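Textbooks > Sport and Leisure > Motorcycle Sport: An Introduction > Chapter 6

6 shares | 2 comments

Chapter 6
What does a hill climb measure?

Ask a rider what wins a motorcycle hill climb and you will probably hear "nerve". Ask the person who built the engine and you will hear "power". Both answers suit the people giving them, and this chapter treats neither as settled.

The rules look simple. One rider goes up one slope against the clock. At Drumwood the course is 1,014 metres long, and the published results give each rider's best run to the hundredth of a second. It is tempting to read that list as a ranking of skill. But the early starters at Drumwood climb on damp ground, the late ones on a dry, rutted line, and the sheet says nothing of either. How much of a winning margin belongs to the rider, and how much to the draw?

Fengying Xiong put this question to the organisers at Lorau after going through the times for 1,164 runs. She found that starting order made a difference of up to two seconds on the upper bend. The organisers replied that good riders cope with any surface. Perhaps they do — but a reply of that sort can't be tested, and we should be slow to accept it.

Claims about equipment need the same care. The Rätsep swingarm is said to keep the back wheel planted on loose ground, and the Podton tyre is sold on much the same promise. Riders who use them often win. They also tend to be the riders with money for practice days, spare engines and a second mechanic, so their trophies tell us less than the adverts suggest.

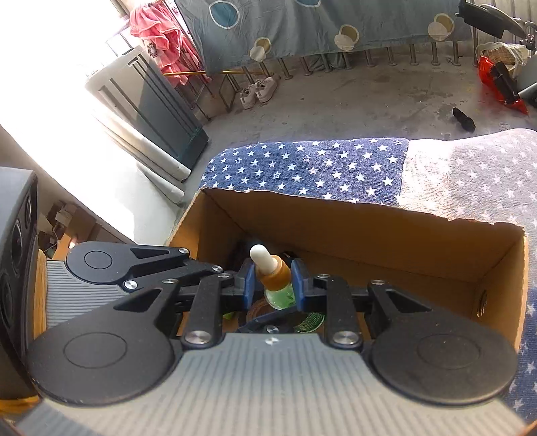
None of this means the stopwatch is useless. It records how long a machine took to get from the line to the top, and it does that well. The trouble starts when we ask it to explain why. In section 6.1 we look at how runs are timed, and at what happens to the results when the starting order is reversed.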